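### 3.2 Kitchen surfaces and the perceived warmth of drinks

The Loresano survey asked 1210 tenants how they choose a cup for coffee at home. Most answers named the weight and the color. White was the first choice in all age groups, also in the homes with dark counters (Figure 2a).
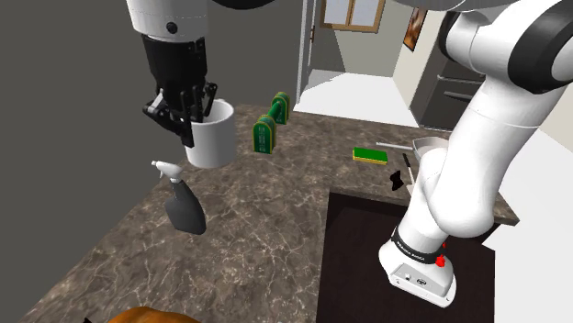

**Figure 2a.** White mug above a brown marble countertop.

We then compared the answers by type of counter. Tenants with dark stone judged their coffee as hotter - the difference was small, but it remained when we removed the 23 incomplete forms. A possible explanation is the contrast between the mug and the veined stone (Figure 2b).

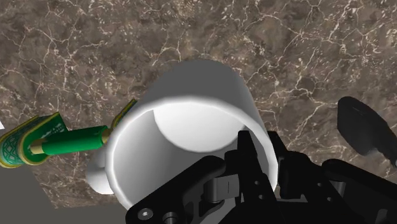 **Figure 2b.** White mug on dark brown marble with pale veins.

The effect of handle size was not tested in this study.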